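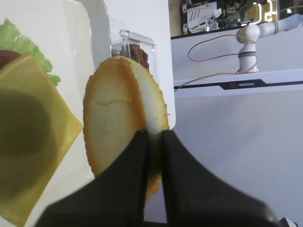
Moving Your Blog to a New Host: Your Questions Answered

Posted 8/1/24 by the Fenis blog

I moved my own blog last winter, after years of putting it off, and my inbox has been full of questions about it ever since. I've pulled the ones I get most into one page. I'm not a server person at all, so if I can do this, you can too!

Why did you leave your old host?

Mostly the renewal price. I signed up with Prernora on a cheap starter deal and then year two arrived and it cost me $124 (ouch). The site was also getting slow in the evenings, right when most of my readers show up. I went with Tusari, which had decent support chat and let me pay by the month.

Will my blog go offline while I move it?

It doesn't have to. Copy everything to the new host first, check it there, and only then change the nameservers. Keep the old account open the whole time. I left mine running for 12 days after the switch, which was probably longer than I needed, but it let me sleep.

Do I need a plugin?

Need, no. I used one called Rivera and it packed up my posts, pictures and settings into one big file. You can do it by hand with FTP and a database export if you like that sort of thing (I don't).

My export file is too big to upload. Now what?

Ask the new host to raise the upload limit for you. I did it over chat and they bumped it while I was still typing my thank-you. Or leave the media folder out of the export and send it over separately by FTP.

Will I lose my Google rankings?

Mine wobbled a bit and came back. Keep the same domain and the same permalinks and you're in good shape. If you change your link structure during the move, you'll have redirects to sort out too, so please save that project for another month. I did my permalinks in November and was glad I'd waited.

What about my email?

Okay, this one got me. My email address lived with the old host, and when I changed the nameservers the mail just stopped. Write down your MX records before you touch anything, and put them in at the new place.

How big is your blog, anyway?

A bit over 1,000 posts, plus comments going way back. A small blog should be a lot quicker to move!

How long did it take?

One long Saturday, 7 hours with breaks, and a good part of that was me staring at a progress bar.

Can I cancel the old account right away?

Wait until you've clicked through your main pages, sent yourself a message from the contact form and downloaded a full backup to your own computer. Then turn off auto-renew and check that you got the confirmation email.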